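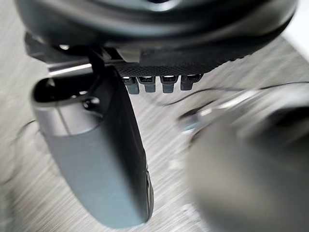 Rhun Probert

Worktop refit at Clallilwood: surface and small parts

The long bench in the utility room at Clallilwood is 2120 mm end to end and was resurfaced in April. The old top had swollen at the sink end and was past sanding. These are notes on the replacement, for anyone fitting the same one. The board is a Drokberg blank, cut down on site and fixed from below through slotted brackets. Movement across the width has been about 3 mm so far, all of it at the back edge, where the upstand hides it.

Brackets sit at 152 mm centers near the sink and wider elsewhere. Screws are pan head, hand tightened. Do not use a driver on the last two turns – the blank strips easily. 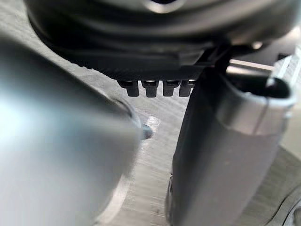
Finish was the main decision. Rowlands supplies the blank in plain white, plain gray and a streaked version, and I ordered samples of each. A plain color shows every wipe mark under a side light. Pale gray with fine streaks, as in this close view, gives the eye something else to settle on, and small scratches tend to get lost along the lines. Run the streaks lengthwise if the bench has a joint. Wipe with a damp cloth and mild soap. No wax.

Edges were trimmed with a block plane and eased with 90 grit paper, two passes. The offcuts went under the sink as packers. 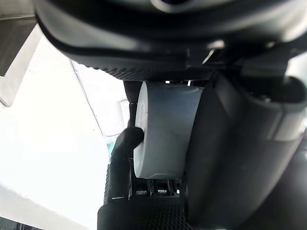 White cylinder, matte, with small specks and scuffs near the rims. The markings on the flat end are too blurred to read.

Sealant along the upstand is Musari clear, one bead, left overnight. It has pulled slightly at the left corner and will be cut out and redone.

Last updated: 20 Sep 2023

Comments

Nawal Tawfik
Did you seal the underside as well? Mine cupped within a month with only the top done.

Rhun Probert
Yes, two coats underneath and three on the cut ends. The ends matter more.

benchdog
What size slots on the brackets? The ones I have are round hole only.

Nawal Tawfik
Thanks. Will take it off and do the ends.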